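Since August, Ross Forsyth has compared hand-held grippers for Uvov, a small workshop that collects folding demonstrations in ordinary bedrooms. When I called him he had just finished his notes on the last pair of finger pads, and he was glad to talk about something he could measure.

The test had 26 garments and two sets of pads, one hard and smooth from Flellau, the other softer, from Boström. Each operator folded every garment with both. "I wanted to keep the arm out of it," Forsyth said. "If you hold the gripper in your own hand, you feel at once when the cloth is leaving you. With the arm you only see it later in the log."

Shirts did not teach him much. Knitwear was more difficult, because the fingers must come in low at the hem and close on one layer or on all of them, and the operator has to decide which before touching.
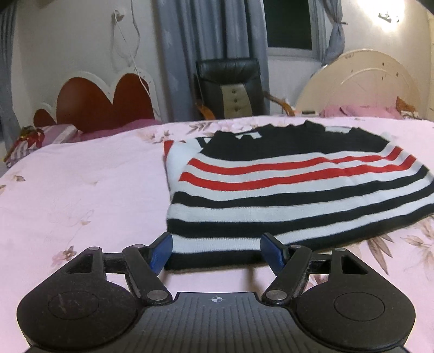 "The first layer is where people lose their time," he said. "They take two, they let go, they take two again. After some minutes they become angry with the sweater." With the softer pads he counted 22 double pickups over the whole test. With the hard pads it was more than he likes to say, but he admits that the operators had used these first and were still learning.

I asked him about the camera. He keeps a wide lens on the gripper, although it bends the straight lines, and he tried a narrower one from Onisel for three mornings. The picture was cleaner, he told me, but the fingertips went out of view whenever the wrist turned, and the operators complained. He gave it back.

The complete set is now 3,229 recordings. Forsyth has watched a good part of them himself, usually in the evening, with the sound off. Dark cloth still worries him, as black fingers over a black band give the software very little edge to follow. A coloured pad helps, in his opinion, but he has not tested this properly and asked me to write that he has not.

Next he will repeat the knitwear with the order of the pads reversed. He is also looking for a heavier cardigan, preferably one with buttons.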